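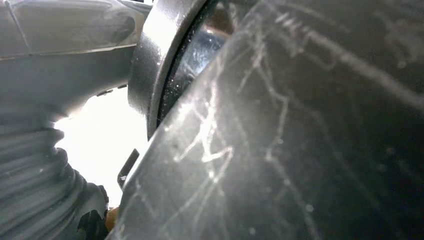
Chapter 4: Friction, or Why Anything Stays Where You Put It

I want to start this chapter with a bookcase. When I moved into my first apartment I decided, at an hour when sensible people are asleep, that the bookcase belonged on the other wall. It was full. I put my shoulder against it and pushed, and nothing happened. I pushed harder. Still nothing. I gave it one last heave and it shot forward so fast that I went with it and landed on my hands and knees among the paperbacks.

If you've ever moved furniture you already know most of what's in this chapter, you just haven't put numbers on it yet. Something was pushing back on that bookcase the whole time I was leaning on it, and the push back grew exactly as my push grew. Then, at some point, it couldn't grow any more. And once the bookcase was sliding, it took less effort to keep it sliding than it had taken to start it. Those are three separate facts, and we'll take them in order.

4.1 The force that matches you

Let's say my bookcase needed a push of 190 newtons before it would budge. (A newton, if you skipped Chapter 2, is a little less than the weight of a stick of butter in your hand. I know people skip Chapter 2.) When I pushed with 90 newtons, friction pushed back with 90. When I pushed with 100, friction pushed back with 100. It did not push back with 190 the whole time. If it had, the bookcase would have slid toward me, and I'd have been writing a very different sort of book.

This trips up nearly every class I teach. Students find the formula for static friction, plug in the numbers and write down the answer as if friction were always going full blast. The formula gives you the maximum. What you get on any given day depends on what everything else is doing to the object. So before you reach for the formula, ask whether the thing is moving, about to move, or just sitting there. If it's just sitting there on a level floor and you're pushing it sideways, friction equals your push, and you're done.

We call this static friction, and we write its upper limit as

maximum static friction = (coefficient of static friction) x (normal force)

The normal force is the push of the floor straight up on the bookcase. "Normal" is an old geometry word for perpendicular and has nothing to do with being ordinary. On a level floor, with nobody leaning down on the thing or lifting it, the normal force is simply equal to the weight. On a ramp it isn't, and we'll get to ramps in 4.4.

4.2 Once it's moving

Kinetic friction is the friction between surfaces that are sliding past each other. For most everyday pairs of materials it's smaller than the maximum static friction, and that's what put me on the floor. I was pushing with enough force to break the bookcase loose, and the instant it broke loose the floor was resisting me less than before. The leftover push had to go somewhere. It went into speeding up the bookcase, and me.

You can feel this with a heavy book on a table. Push it with one finger, very slowly building up, and there's a tiny lurch when it lets go. Try it now – I'll wait. Then put a second book on top and try again. The lurch comes later, and you'll feel the difference in your fingertip.

4.3 What's going on down there?

The old explanation was that surfaces are bumpy and the bumps catch on each other like two egg cartons. It's a nice picture and there's something in it, but it can't be the whole story. Polish two pieces of clean metal very, very smooth, press them together in a vacuum, and the friction can go up instead of down. They may even stick together for good.

A better way to think about it is that two solid objects hardly touch at all. Even a surface that feels smooth has hills and valleys on it, and when you set one object on another they meet only at the tops of the tallest hills. At those tiny spots the pressure is enormous and the materials actually bond a little. Sliding means tearing those bonds and making new ones, over and over. Press harder and the hilltops squash, more area touches, and the friction goes up in step. That's where the normal force in our formula comes from.

It's also where wear comes from. Every time one of those spots tears, a bit of material may get dragged along or left behind. Hard grit makes it worse by plowing little grooves as it goes. Look at the bottom of a pan, or the face of a watch, or the soles of your oldest shoes. The marks there are a sort of diary of everything that has been rubbed against them, only without the dates.

Before you go on

Find a shoe, a kitchen scale that hooks (a luggage scale is fine) and three different floors. Drag the shoe across each one and write down the reading just before it moves and the reading while it slides. Keep the page. You'll want it for Problem 6.

Filed under: Free Chapters > Everyday Physics > Forces

Comments

trerholm_dad
My daughter did the shoe thing on our kitchen tile and then on the rug and then on the dog's bed. The dog's bed won. Is there an answer key for the odd problems?

Iller
Static friction finally makes sense to me. I was one of the full blast people.

mudpie
Small gripe, 4.1 says level floor but my apartment doesn't have one of those. When is 4.4 going up?

Related chapters
Chapter 2: Units You Can Hold in Your Hand
Chapter 3: Pushes, Pulls and Pairs
Chapter 5: Going Around in Circles
Lab notes: Building a Cheap Ramp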